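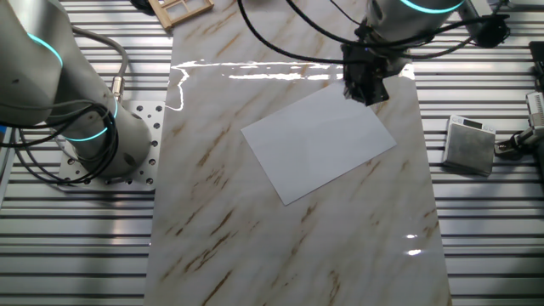 Last updated: October 10, 2018

I started writing letters again in January, and I am completely hooked. Real letters, on plain paper, with a stamp and everything! I had no plan at all. I bought a pad of unlined sheets at the stationery counter in Cokberg, sat down after dinner, and wrote five pages to an old roommate I hadn't talked to in years. My hand hurt so much I had to shake it out between pages. She wrote back nine days later and I read her letter standing in the driveway with my coat still on.

Since then I've been trying every pen and every kind of paper I can get near (my desk drawer no longer closes). The Pinto is my favorite pen so far - it's light, it starts right away, and it forgives me when I hold it at a silly angle. The Steria has a prettier line but it bleeds through thin sheets, so I only write on one side with it. For paper I keep going back to the Flirnine pad. It's smooth without being slippery, and the ink dries before my sleeve gets to it.

Unlined paper scared me at first. My lines all drifted uphill and by the bottom of the page they looked like they were leaving. What fixed it was turning the sheet. I used to keep it perfectly straight in front of me, and now I tilt it until my arm can swing across without my wrist bending. Try a few angles and see which one feels loose! A dark lined sheet tucked underneath helps too, if your paper is thin enough.
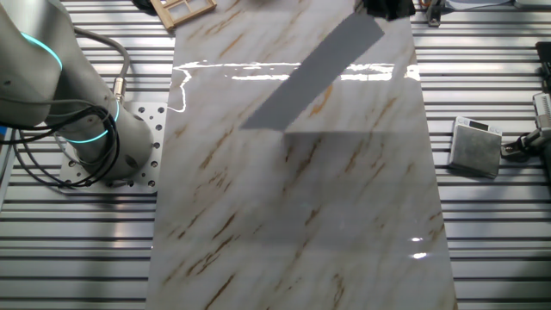

A reader wrote in after my last post to say that she drafts everything on scrap first, then copies it out clean, and that her letters got much shorter once she did. I tried it for a week and went back to my crossed-out mess, but I did steal her habit of jotting down things to mention on the back of an envelope. Mine currently says "plum tree, new boots, ask about the choir."

My last letter came to 682 words, and yes, I counted, mostly because I want to write one that hits 1000 before winter. It's going to my aunt, who will complain about my handwriting and then answer every single question in order. I've got the first page done and the envelope already addressed.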